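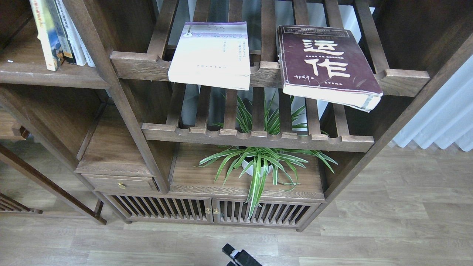
Wovisora Reading Notes

A collection of handwritten margin notes from secondhand books, typed up and lightly sorted

Hello, and thank you for stopping by. Wovisora is a small text collection that grew out of a habit several of us share, which is buying used paperbacks and caring a bit too much about what the previous reader scribbled in them. It holds 1,361 notes at the moment, each typed out by a person and checked by a second person. If you study how people read, or you teach, or you just like eavesdropping on strangers arguing with a novel, we hope you'll find something in it to enjoy.

What's inside

Everything lives in one plain table called notes.csv, saved as UTF-8. Each row is a single note and has these columns:

note_id: a short code that never changes, even if we fix the text later
book_title: the title as printed on the title page (covers and spines often disagree with it, so we don't use those)
edition_year: the year of the printing, left blank when we couldn't find one
page: the page number, or "endpaper" or "inside cover"
note_text: the note itself, with the reader's own spelling
tool: pencil, pen, marker or unclear
kind: one of 13 labels, explained in labels.txt
typed_by and checked_by: initials

There is also a second, much smaller table called books.csv, with one row per book and a short remark on its condition. Marilou Quiambao wrote nearly all of those remarks and they are a pleasure to read on their own (try the one on the cookbook with the gravy).

How the notes were gathered

Most of the books came from the Dimitrov shop, which let us go through the bargain boxes before they went out front, and the rest came off our own shelves at home. We took every book that had at least three written notes in it. Underlining alone didn't count, and neither did price stickers, library stamps or phone numbers. I fought for the phone numbers for a while, and Drita Vlachou very sensibly talked me out of it.

Typing was done in the evenings, usually after 7 p.m., and it went much slower than we'd planned. Old pencil fades, and people who write in margins tend to run out of margin! A note that wrapped up the side of the page and across the top was typed as one note, with a slash wherever the line turned a corner. If a word couldn't be read it appears as [?], and if we had a fair guess it appears as [word?]. Please keep those brackets if you quote from the collection, as they're the only sign that we weren't sure.

About the labels

Kastriot Todorova came up with the first set of labels and I added a few later, so they aren't as tidy as they might be. "Quarrel" is for notes that disagree with the author, and "grumble" is for notes that complain about the book in general, and yes, the two overlap. When both fit we went with "quarrel." The label "shopping" covers lists that have nothing to do with the book, and there were far more of those than any of us expected, mostly in thrillers.

Privacy

We removed full names, street addresses and anything that read like a private letter. First names were kept when they appeared in a gift message, such as "For Anna, who will hate the ending." If you recognize your own handwriting or a relative's words and would like them taken out, write to us and we'll do it in the next version, with no need to explain.

Things to watch out for

The collection leans heavily toward novels and toward English. Poetry is thin. A single very chatty reader of gardening books accounts for up to 13 percent of all the rows, so please group by book before you draw any big conclusions about how people feel about mulch. Page numbers in the older printings were checked less carefully than I'd like.

Using it

You may copy, share and change the tables for any purpose as long as you mention Wovisora. The Plemuvo script in the tools folder will make a random sample for classroom use, and Vetton users can load notes.csv with the default settings.

Changes

November: fixed doubled quotation marks, merged "joke" and "pun," added the books Krešimir Mladenović found in his attic.

Corrections are very welcome, especially for anything marked [?]. Send the note_id along with your reading of the word, and one of us will go back to the page and look.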